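Can a machine do the washing-up yet?

Ask me at breakfast and I'll say nearly. Ask me at ten at night, with a roasting tin soaking in the sink, and I'll say nowhere near. But I have spent a good part of this year reading, watching and pestering people about household robots, and I've come out of it more excited than I went in, so let me make the case.

Start with the jobs we already gave away. My grandmother would have called a washing machine a robot and she'd have been right, near enough. It took the worst day of her week and shut it in a box. The trouble is everything that happens on either side of the box: picking socks off the stairs, working out which jumper can't go in, folding the lot afterwards. Those bits need hands, and hands are hard!

The shop floor got there first for a good reason. Stevens, the packing firm where my sister-in-law Oliwia works, has an arm that lifts the same carton off the same belt all shift. It managed 1,104 of them one night in February and she came home slightly in love with it. Then a supplier changed the tape on the cartons to a shinier sort and it sulked until morning. A kitchen changes its tape every five minutes. The mug is in a different place, the tea towel is over the mug, somebody has left a spoon in it.

What has changed, I think, is how the things learn. The old way was to write down every movement. The newer way is to show the machine the job, over and over, done by people in ordinary rooms, and let it find the pattern. Hendrik Vermeulen, who runs the evening robotics class I go to (I am easily the worst in it), had us teach a small arm to move a beanbag from a tray to a bowl. We gave it 300 goes. By the end it could cope when I shoved the bowl sideways, and I whooped out loud, which the library upstairs did not enjoy.

Fruit is my favourite test, by the way. Forget backflips. An orange will put up with a fair bit of clumsiness, but a ripe plum won't, and they roll, and they lean on each other so that moving one moves the next. A child of four can clear a plate of fruit without thinking. A machine has to judge how hard to squeeze each one, from what angle, and what to do when its neighbour sets off towards the floor. Get that right in a real kitchen, with a sink beside it and the sponge where the sponge always is, and I'd trust it to unload my shopping.

I don't expect to buy one soon. They're slow, they cost too much, and I'd want to know who else sees the inside of my house. Slow bothers me least. If it takes two hours to clear the table while I'm asleep, let it take two hours. My neighbour can hardly lift a kettle these days, and a patient pair of grippers that could pass her an orange would be worth more to her than any clever speaker.

So, nearly. I'm leaving the roasting tin to soak and keeping the faith.

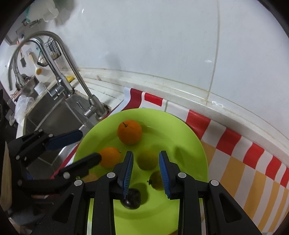

Sanne Aerts
Slow is fine until it's holding something of mine. I'd happily let one sort the fruit, but I want to see it wash a wine glass 300 times before it comes near my cupboards. And who cleans the grippers afterwards? I suspect that's still me.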